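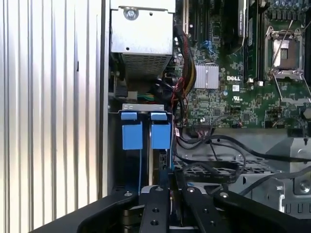
Chapter 4
Where the Heat Goes

Put your hand near the back of a desktop computer that has been running all afternoon and you'll feel warm air coming out. It's a small thing, easy to ignore, but nearly all of this chapter is packed into that breath of air! Every bit of electrical energy a computer takes from the wall ends up as heat in the room, whether the machine was working on a weather forecast or a game of solitaire. A computer is, among other things, a space heater that does arithmetic.

In Chapter 3 we treated energy as something that can be stored and counted. Now we get to watch it move, and this is where the subject really comes alive. Heat flows from warmer things to cooler ones, and it has three ways of getting there: conduction, convection and radiation. You already know all of them from your own kitchen. A spoon handle grows hot in the soup, steam and warm air rise off the pot, and the broiler browns the cheese without touching it.

Engineers get to play these three against each other. Raluca Costache, whose notebooks we'll borrow from throughout the chapter, spent a winter trying to keep one small processor at the Jeler workshop below 64 degrees Celsius. Her first attempt was a solid block of aluminum, handsome and heavy, and the chip got too hot anyway. The block carried heat away from the chip just fine - conduction in metal is quick - but the heat then had nowhere to go, since the block had so little surface touching the air. Her second attempt used less metal, cut into thin fins. You'll work out for yourself in Section 4.2 why it did so much better, and I think you'll enjoy the answer.

The same idea turns up all over the place once you start looking. Old radiators have columns and ridges. Motorcycle engines have fins. The ears of a jackrabbit are wide and thin and full of blood vessels, and on a hot day they let the animal shed heat without losing much water. Elephants flap theirs, which adds moving air to the bargain.

Before you read on, try this. Fill 2 identical mugs with hot water. Leave one alone and stand a metal spoon in the other. Write down which you expect to cool faster, and by how much, then take the temperature of each every few minutes until you get bored. Keep your numbers, even if they look strange - we'll need them in Section 4.3.

Words to watch for in this chapter: conductor, insulator, surface area, convection current, thermal equilibrium.

4.1 Conduction: Passing It Along

We begin with the spoon.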